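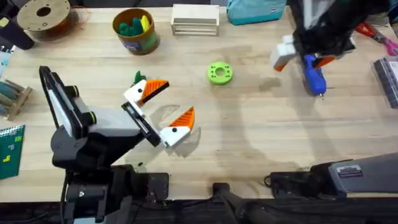

Accueil > Technique > Salle Trommont > Contrôle avant concert

Fiche de contrôle scène et son – Andreadis, concert de sortie de l'album « Rakow »

Contrôle effectué le 5 septembre par Bautista Escobar. Contre-visite : Stavros Zervas.
Jauge autorisée, debout : 889. Places assises au balcon : 218.

1. Issues de secours
Conforme. Portes côté jardin et côté cour déverrouillées, barres antipanique essayées. Le flight-case de la batterie empiète sur le dégagement cour, à déplacer avant l'ouverture.

2. Alimentation électrique
Conforme avec réserve. Différentiels testés au bouton. Deux rallonges du backline sans étiquette de vérification : retirées du plateau.

3. Accroche
Conforme. Élingues de sécurité présentes sur tous les projecteurs de face. Dernière vérification du pont : avril, rapport au classeur.

4. Praticables
Non conforme. Jeu dans un pied du praticable claviers. Remplacer le pied, puis recontrôler en charge.

5. Passages de câbles
Conforme. Multipaire sous goulotte jusqu'à la régie. Adhésif à refaire devant les retours.

6. Niveau sonore
À compléter pendant la balance. Afficheur visible depuis la console, étalonnage en cours de validité. Bouchons à disposition au vestiaire.

7. Stand disques
Conforme. Table Arkden (vinyles, CD) reculée contre le mur, extincteur accessible.

8. Extincteurs
Conforme. Un CO2 en régie, un à eau pulvérisée au lointain. Plombs intacts.

Réserves à lever avant l'entrée du public : points 1, 4 et 5. Le point 4 bloque l'installation des claviers.

Visa S. Zervas : point 4 levé, pied remplacé. Points 1 et 5 à revoir après la balance.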